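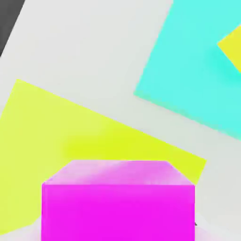 **Humedad en pared norte: ¿pintura de cal o plástica?**

**tulel38** escribió:
Buenas. Casa de pueblo, muro de piedra de 60 cm, orientado al norte. En diciembre me salió salitre en la parte baja del dormitorio, hasta la altura del rodapié y un poco más. El pintor me ofrece plástica antihumedad por 800 euros, dos manos y listo. Mi cuñada dice que cal. ¿Qué hacéis vosotros?

**Firkus** escribió:
Cal, sin duda. Si tapas un muro de piedra con plástica, el agua sube más arriba y te sale en otro sitio. Pica el enfoscado si es de cemento y deja secar antes de pintar nada.

**uwe_seidel** escribió:
No estoy de acuerdo con lo de "sin duda". Tengo plástica en el pasillo desde hace 2 inviernos y sigue bien. Depende de si el agua sube del suelo o es condensación. ¿Hay ventana en ese cuarto? ¿Ventilas?

**tulel38** escribió:
Hay una ventana pequeña. Ventilo por la mañana, diez minutos. El enfoscado es de cemento, lo puso el dueño anterior.

**Firkus** escribió:
Pues ahí lo tienes. Uwe, tu pasillo es de ladrillo, lo pusiste en el otro hilo. No es comparable.

**uwe_seidel** escribió:
De ladrillo, sí, pero con el mismo terreno debajo. Yo solo digo que mida antes de picar. Pega un trozo de plástico a la pared con cinta por los cuatro lados y míralo a los dos días. Gotas por dentro, viene del muro. Gotas por fuera, condensación.

**Carola Kasten** escribió:
La prueba del plástico orienta, pero con salitre a ras de suelo yo apostaría por capilaridad. En mi casa piqué hasta 1,20 m, mortero de cal y cuatro meses sin pintar. Material: 166 euros. La mano de obra fue mía, y se nota en las esquinas.

**tulel38** escribió:
Cuatro meses sin pintar en el dormitorio se me hace largo. ¿Se puede dormir ahí?

**Carola Kasten** escribió:
Yo dormí en el salón mientras picaba y luego volví. Separa la cama de la pared y ya está.

**uwe_seidel** escribió:
Y mira el canalón de ese lado antes de gastar un euro.

**tulel38** escribió:
Pongo hoy el plástico y miro el canalón. Al pintor le digo que espere.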